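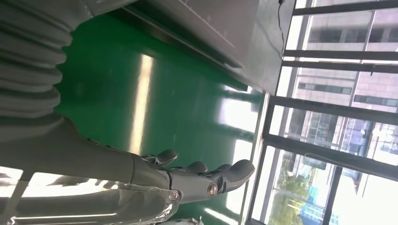
Marcela Malý objected at the first review that a cabin listed as sleeping eight should not be compared with one that sleeps eight only when the sofa bed is counted. Her comment changed the method used in this report, and the sleeping capacity field was split in two before any prices were examined.

1. Purpose

The project examined how short-term rental listings for lake cabins state capacity, distance to water and cleaning fees, and whether those statements can be compared across sites. Listings were taken from two booking sites, Mondix and Zusar. Work was carried out by Rozália Halás and Marcela Malý and finished in March 2021.

2. Data

The initial set held 109 listings. Duplicates posted on both sites were merged, and the Mondix version was kept where the two disagreed on price. Listings with no stated number of bedrooms were removed. Houseboats and campsites were out of scope.

Each listing was entered by hand in a shared table with these fields:

Fixed beds
Convertible beds
Bathrooms, full and half
Distance to shore as stated
Nightly rate, low season
Cleaning fee
Minimum stay

A script called Lemma converted distances to feet and flagged text it could not read. Phrases such as "steps from the water" and "short walk to beach" were coded as unstated. A loft was counted as a bedroom only if the listing showed a door or a full-height wall on its floor plan.

3. Test case

Dadside, a two-story cabin on Zusar, was used to check the coding rules. It advertises three bedrooms and a loft. Under the rules above it has three bedrooms, and the loft beds are entered as fixed beds with no room attached. The stated distance to shore is 40 feet. The listing does not say whether this is measured from the deck or from the lot line, so the value was kept and marked as unverified.

4. Results

Cleaning fees were harder to compare than nightly rates. Zusar shows the fee on the listing page, while Mondix adds it at checkout after dates are chosen. For short stays the fee made up to 20 percent of the total cost. Low season rates were read for December in all cases.

Convertible beds were often included in the headline capacity without a note. Separating them changed the order of listings when sorted by cost per person. Distance to shore could not be used for ranking, as too many entries were coded as unstated.

5. Limits

Rates were read once and not tracked over time. Weekly discounts were ignored. Pet fees were recorded for Zusar only and are left out of the totals. The half-bath field was added late, and the earliest entries were rechecked against the listing text by Halás.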